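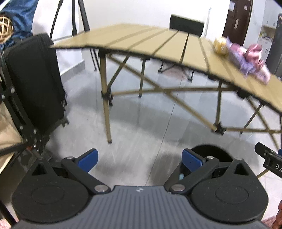

A slatted folding table, open, with a folding chair set behind it.

How to clear and pack a folding camping table

3/17/19

Print this page | E-mail to a friend

Slatted aluminium tables are light and pack down small, but they need a little care at the end of a trip. Grit gets between the slats, the joints stiffen, and small belongings end up at the bottom of the wrong bag. The method below suits the roll-top sort, such as the Landero and the larger Avmont, and takes some 15 minutes the first time you do it.

You will need a soft brush, a damp cloth, a dry cloth, and a bag or box for whatever is on the table.

1. Clear the top

Sort things as you lift them off. Keep food packets and anything that might leak apart from soft things. Wrappers go straight in the rubbish. Hard items can go into a box first, with the softer ones on top.

Work from one end to the other. If you have children with you, let them bring their own toys to the table before you start, and check under the chairs for anything that has rolled away.

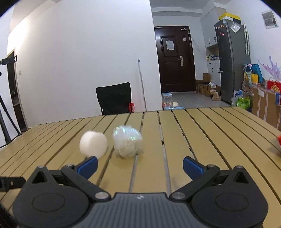 Small round items are best left until you have a bag open and ready, as they roll along the slats and drop off the end. Crinkly wrapped things take up more room than you expect. Press the air out of them gently and push them down the side of the bag.

2. Pack the soft toys

Soft toys can go in a drawstring bag. Shake each one first, as sand and dry grass cling to plush. Put the largest at the bottom, then pull the cords until the neck closes and tie a single bow. A tight knot is a nuisance to undo with cold fingers.

If a toy feels damp, leave it out and carry it home in an open carrier. Plush that has been shut up damp will smell within a day or two, and washing does not always shift it.
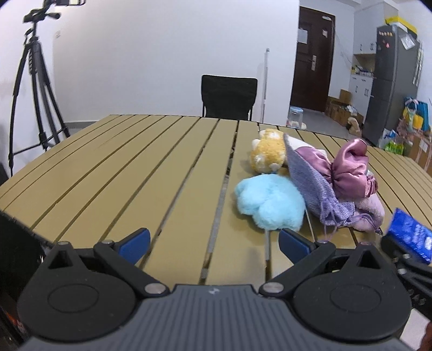
Hang on to the cord ends while you tie the bag – they catch in the gaps between slats if they are left trailing. Once the bag is tied, put it on the chair and leave the table bare.

3. Clean the slats

Brush along the slats, never across them. Then wipe with the damp cloth, running a fold of it down each gap. Sticky patches come off with warm water and a drop of washing-up liquid. Do not use a scouring pad on a coloured finish. Dry the top and leave it standing for 5 minutes.

4. Take down the frame

Turn the table on its side on a groundsheet. Release the top from the frame at the corners, following the maker's leaflet, as the catches differ. On our old Hullus they pull outwards, and on the Avmont they twist. Roll up the top and fold the crossed legs together, keeping your fingers clear of the joints.

Put the frame into its bag first, then slide the rolled top in beside it. If the zip will not close, the roll is probably too loose. Take it out and roll it again.

Shared 930 times | 3 comments

Related items
Storing folding chairs over winter
Freeing a stiff table joint
Getting sand out of a tent
What to pack for a wet week in August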